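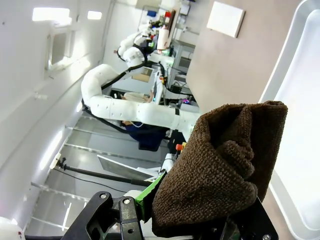

The rules at Mornar fit on two sheets of paper, and if you visit the lab in Lulbridge, Milan Hermans will hand you both of them before he hands you a coffee. He wrote the first version in an evening, three winters ago, and he has been scratching things out and adding to it ever since. The copy I was given had a ring from somebody's mug on the second page and a sentence in blue pen squeezed up the margin. It read: "Say it out loud before you press it."

That one came out of a near miss. Two people were sharing a station, one of them reached in to straighten a cloth, and the other, looking at the screen, started the next run. The arm was moving slowly and the only damage was to everyone's nerves, but Hermans still winces when he tells it. "We had a written procedure," he said. "We had it in a binder. The binder was in another room!"

So the binder went, and what replaced it is shorter and a good deal bossier. The stop button has to be where the person at the desk can hit it without getting up – you sit down, you close your eyes, you reach for it, and if you miss, you move it and try again. Cables get tied along the arm and checked at the start of every shift. Speed stays under 300 millimeters a second whenever a person is within reach, and it stays there even when the boss is late for a demo (he has been told so, he admits, more than once).

Soft goods get a section all to themselves. Mornar spends much of its time on towels and cleaning cloths for Van Acker, a laundry company that would dearly love to stop folding things by hand, and cloth is awkward stuff. It snags on brackets and drapes itself over bolt heads. The rule is that nobody tugs at a caught towel. You stop the arm, you call it out, you open the gripper from the keyboard, and only then do your fingers go anywhere near it.

Last year the lab logged 775 hours of running time and 38 stops, and Hermans is oddly fond of that second number. He worries more about a month with none in it. New people are told to use the button in their first hour, for no reason at all, just to get over the embarrassment.

Natard, a smaller outfit down the road, has asked to borrow the two sheets. Hermans said yes, with the mug ring included, and he is waiting to see what they cross out.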